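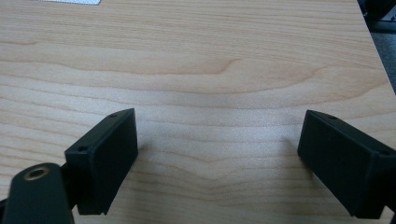

Figure 1. Pale tabletop with a smooth, matte finish. Look for the arcs in the grain near the middle and the darker streak just above them.

Reading a Tabletop
Handout for Unit 3, Wood Surfaces and Their Care
Sosolbridge evening course in furniture and finishing, September term

Welcome back, everyone. Last time we spent most of the session on chair joints and ran out of evening before we got to flat surfaces, so this handout carries a bit more than usual. Please read it through once before you come to the bench, and keep it by you when you start on your own practice boards. I have tried to put things in the order in which you will need them, though I wander a little in the part on light (I always do, and returning students are welcome to skip ahead).

1. Grain first, color second

When people are shown a table they nearly always begin with color. They say it is a blond table, or a honey table, and then they stop. Color is useful, but it is the part most easily changed by a stain, by sunshine, or by the bulb over your head. The grain is harder to disguise, so I would like you to get into the habit of following the lines before you give the wood a name.

In Figure 1 the main lines run more or less from side to side. They are soft and wavy, a little darker than the wood around them, in tan and honey tones. Farther back they open out into a few broad arcs and ripples, and one of those arcs curves gently upward near the center. Trace it with your finger on the printed sheet if that helps. It sounds childish, but I have been doing this for a good many years and I still do it with a new board!

Broad arcs of this kind are what we called cathedral figure in Unit 1, when they are tall and pointed, or simply flat-sawn figure when they are low and loose. They come from the way a saw passes across the growth rings. A board cut the other way, with the rings standing upright, shows straighter and closer lines. Keep both of the sample boards from the Unit 1 box beside you while you read, and turn each one to look at its end as well as its face.

2. Saying what you know and what you don't

The surface in Figure 1 is a pale blond that puts most of us in mind of maple. I would write "maple-like" on a record sheet and leave it there. Several woods can be brought to that color, and a picture gives you no end grain, no weight in the hand and no smell. Birch is regularly taken for maple, and so is the occasional piece of bleached something-or-other that has come through three owners.

Nor can you tell from a face view whether a top is solid or veneered. For that you need the edge. When you have a real table in front of you, crouch down and see whether the lines on the face carry over the edge and down the end. If they do, you may well have solid wood. If the face has one pattern and the edge has quite another, look for a thin seam close to the top. Please make a note either way, and write "edge not seen" when you haven't been able to look.

3. Light and sheen

Now for my wandering part. Sheen is the amount of light a finish sends back at you, and the words we use for it (matte, satin, semi-gloss, gloss) run together at the borders. The top in the figure is matte with a faint sheen, and under soft, even light that takes a patient eye. Notice the brighter area in the central part of the wood, where the color goes rather washed out. A beginner may want to call such an area faded, or worn, or bleached by a hot dish. It might only be light. From one view you can't settle the matter.

At a real table, settling it is easy and rather pleasant. Stand still and look at the pale patch. Then walk a quarter of the way around and look again. If the patch has traveled with you, it was light. If it has stayed put, there is something in the finish or in the wood, and you should mark it on your sketch. Do this with the ceiling light on and then once more with only the window, if the evening is long enough to give you one.

4. Bench exercise

You will each have a practice board and one sheet of record paper. Take your time, and do not put anything on the wood until you have finished the first three steps.

Wipe the board with a dry, soft cloth, going with the grain.
Draw the main lines lightly in pencil on your paper, including any arc or streak that catches your eye.
Mark pale and dark areas, then walk around the bench and check them.
Lay your palm flat on the board and move it slowly, first with the grain and then across it. Write down any difference you feel.
Sand the left half only, with 200 grit, always with the grain and with very little pressure.
Wipe off the dust, compare the two halves, and leave the board on the rack with your name on the back.

We will go up to 400 between coats next time, so don't be tempted to jump ahead with it now. Bare wood polished too fine can take stain unevenly, and then you will be cross with the stain, which hasn't done anything wrong.

5. Everyday care

Many of you asked about your tables at home. For a sealed matte top, a barely damp cloth followed by a dry one will see you through most weeks. Avoid silicone sprays, and go easy on the scouring side of the sponge, which will put shiny tracks into a matte finish. A rubbed place is much more noticeable on matte than on gloss, and it is fiddly to bring back. Put felt under lamps and pots. Lift things when you move them, even small things, even when you are only pushing the fruit bowl over to make room for the mail.

Coasters I leave to your conscience.

6. For next time

Read the Clatard booklet on surface finishes, up to the end of the chapter on oils. There are copies in the drawer under the window, and the shelf number is 141 if you would like to take one from the library instead. Bring a record sheet for one table that you use every day. A kitchen table is fine, a desk is fine, and if all you have is a tray, bring me the tray. I would like to see the grain lines drawn, the sheen named, and at least one honest "could not tell."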